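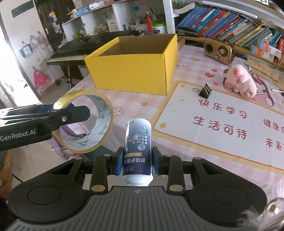 About us

Hello, and thanks for clicking through! I'm Jérémie Texier, and I run Murkico, a small robotics workshop in Provemthorpe. I say "run", but mostly I carry boxes and make sure there's milk. We teach robots to do household jobs, the dull fiddly ones like packing and tidying, and a good part of the week goes on picking things up with hand-held grippers so there's something for a robot to learn from.

There are 4 of us on the permanent side, and we've been at it for 3 years. Before that I fixed lifts for a living, which taught me a lot about hinges and a lot about patience.

What the grippers are for

You hold one in each hand and your fingers work the jaws. There's a camera on the gripper that looks down at whatever you're grabbing, so it sees pretty much what a robot's own hand would see later on. Then you get on with a job. Pick up the bottle, turn it over, put it in the box. Hook the roll of tape with the other one and bring that across too. Do it again with the bottle somewhere else. It sounds easy and for the first five minutes it really isn't — people who can ice a wedding cake find themselves chasing a binder clip across a tablecloth.

We like our tables lived-in. A checked cloth with hearts and stars on it, a soft toy, an old-style radio, books on the shelf behind: that's far closer to what a robot will meet in somebody's home than a bare white bench. Rolls of clear tape are my personal favourite, by the way. They're shiny, you can see through them, and you can put a finger straight through the middle, which opens up all sorts of ways of lifting them. Small bottles are harder than they look, especially the ones with rounded ends.

Our open day

Every May we open the doors, and this year 47 people came through, which for our place is a squash! We start at ten in the morning with a short talk (I've promised to keep it short, and I've broken that promise every year so far) and then everybody gets a go on the grippers. You get a partner, a box and a handful of small objects, and you pack the box, unpack it, swap over and try again. We don't time anyone. We used to, and two brothers nearly came to blows over a sponge.

After lunch we show the other half, with our robot arm, Saltine, having a try at the same sort of packing. It's slow. Children tend to find it slow in a thrilling way and adults go off to look for the biscuits, but do stay for it if you can. One lady asked me why it paused before every grab, and I gave her such a long answer that she missed her bus. (Sorry again. I hope the next one wasn't far behind.)

The grippers are the bit people talk about on the way out. Quite a few have come back since to do paid sessions with us, including a retired piano tuner who has the steadiest hands I've ever seen.

Who we work with

Our closest friends in all this are Mnguni, who share our building and let us borrow their big room for the open day. They make training materials for care homes, and they're very good at telling us when a task we've dreamt up is one that no real person would ever need doing. We've dropped several on their advice, and I only sulked over one of them.

Coming to see us

School groups and clubs are welcome all year if you drop us a line first. We can take up to 50 for a talk, though only a few can use the grippers at any one time, so bigger groups do it in turns. There's a ramp at the side entrance and plenty of chairs. Long sleeves are best rolled up, and please bring something small from your kitchen drawer or your desk for us to try — we're always short of odd objects, and you can take it home again afterwards.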